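ok so the Vasolport spring bonus. got a bunch of DMs asking if it's worth it. doing this as a thread so I don't have to type it again and again

short version: it's not a scam, it's not free money, read the terms before you click the orange button. long version below, grab a coffee

background. I trade small. euro, yen, sometimes gold when I feel dumb. been with Vasolport a couple years, mostly for the spreads on the majors. before that I was with Ditier. both fine, both annoying in their own way

the promo went up in March. banner with tulips on it, "grow your account this spring." put in $600, they add $200. sounds nice. I put in 600

first thing. the 200 is credit. it shows up in your equity but not in your balance. people mix these up constantly and then get mad at support

what that means if you're new: the credit gives you more margin to work with. you can hold a bigger position or hold out longer in a bad move. you can't take it out until you've traded enough

enough = 22 standard lots. the page says this in gray text under the tulips. I did read it! I just read it as 22 trades. my fault, moving on

22 standard lots on an account that size is a LOT of trading. I do mini lots. ten minis make one standard. do the math on how many times I have to open and close something

and every one of those you pay the spread. so you're paying them to earn the thing they gave you. which, fine, that's the business, but put it on the scale with the 200 before you decide

also the clock. you get until the promo period runs out, and the period starts when the credit lands and not when you place the first trade. I lost most of a week there because I was out of town and figured nothing was ticking

second thing and this is the one I want everybody to read

if you withdraw ANY of your own money before you hit the lots, the whole credit goes away. all of it. doesn't matter if you take out five bucks

that's bad if you have open positions. the credit was part of your margin, remember. credit disappears, margin level drops, and you can get stopped out on a trade that was perfectly ok a minute ago

I know a couple people in the Hoekstra chat got hit exactly like this. pulled a little for rent, euro long got closed at the low, then euro came right back. painful to read

so if you took the bonus and need cash: close or shrink your positions FIRST. then request the withdrawal. then reopen if you still like the trade. costs you a spread, saves you a heart attack
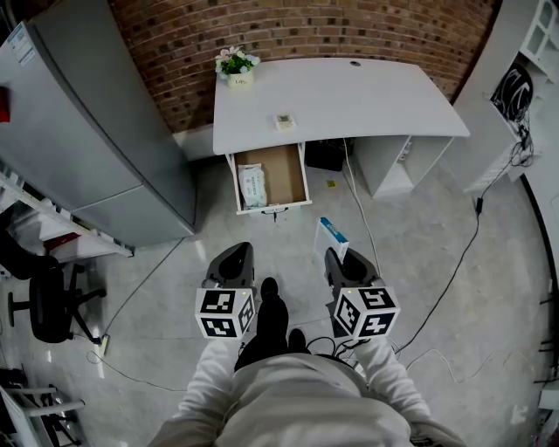 White desk, drawer open

third thing. lots only count if the trade stays open long enough. they don't want people opening and closing the same second to farm volume. I get it. but the minimum time isn't on the promo page, it's in the general bonus terms, a separate pdf

and hedged trades don't count either. long and short on the same pair at once, both sides get thrown out. same pdf

if you run a bot check this before anything. I turned mine off for the month. it likes to scalp and half of those wouldn't of counted

fourth thing. gold and indices count at a reduced rate. the majors count in full. so if you were planning to get there on gold, nope. well you can, it just takes forever

there's a progress bar in the client area. it updates overnight, not live. don't write to support at lunch asking why your morning trades aren't on there. (I wrote to support at lunch)

support was nice about it tho. chat came on quick, real person I think, sent me the pdf and the right page. credit where it's due. ha

someone asked about losing the credit money. ok. your own money goes first. once your balance is gone the credit gets removed, you don't get to trade on with just the 200. it's not a cushion in that sense and I wish the banner didn't make it look like one

someone else asked if they should deposit more to get a bigger bonus. no! there's no bigger bonus. 600 in, 200 credit, that's the cap. anything over that just sits there with the same no withdrawal problem attached

and please don't deposit money you need. I know everyone says it. I say it too

how I'm actually handling mine: same size as always, same pairs, same stops. not chasing the 22. if I get there great. if not the credit drops off at the end and I've lost nothing but some wishful thinking

the worst thing you can do is double your size because a progress bar told you to. I did that with a Ditier promo way back. I remember the bar was at like three quarters when the account wasn't there any more

speaking of Ditier, their spring thing is different, cash back per lot, paid into balance. smaller numbers but it's yours as soon as it lands. if you trade often that probly beats a credit bonus. if you trade twice a month neither one matters

Hoekstra put out a comparison table of all the spring promos. pretty good, a little out of date on the Vasolport row – they have the old time limit in there. I told them

adding an update since I'm on the road and things moved

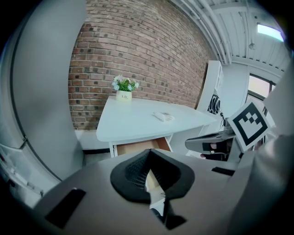 Gallia, May 10, 2019

ok update. terms got edited. new pdf is up, go download it again even if you have the old one

the big change: partial withdrawals don't kill the whole credit any more. they take off a proportional piece. pull a quarter of your deposit, lose a quarter of the credit. way better

it applies to accounts opened under the promo before the change too, I asked and they said yes in chat. I saved the chat. save your chats

still true: if your margin is thin even a partial can hurt. look at your margin level before you request anything. takes ten seconds

lots requirement is the same. hedging rule is the same. minimum trade time now has its own line on the promo page, in normal size text, thank you

withdrawals. mine took eight business days to a bank account. card was faster last time I used it. the page says "up to" and then a nicer number, so, plan for the slow one

also have your documents done early. ID plus something with your address on it. they won't ask when you deposit, they'll ask when you withdraw. every broker does this, I don't know why people are suprised every time

utility bill has to be recent. mine got bounced for being old, sent a newer one, fine by the next morning

where I'm at: not close on the lots. up a little on the month, all of it from one yen trade I nearly didn't take. the bonus had zero to do with it

would I take it again? with the new terms, yeah, maybe. with the March terms no. I'd of just deposited without the checkbox. there IS a checkbox btw, you can untick it. it comes ticked

if you already took it and want out, you can ask them to remove the credit. flat positions first!! then write to support and it's gone same day

not advice, I'm a guy with a small account and a phone. read the pdf yourself

questions go under this post please, not in DMs, other people have the same ones. I'll get to them tonight after the New York close

oh and the summer contest is apparently demo only. will look at the rules when they post them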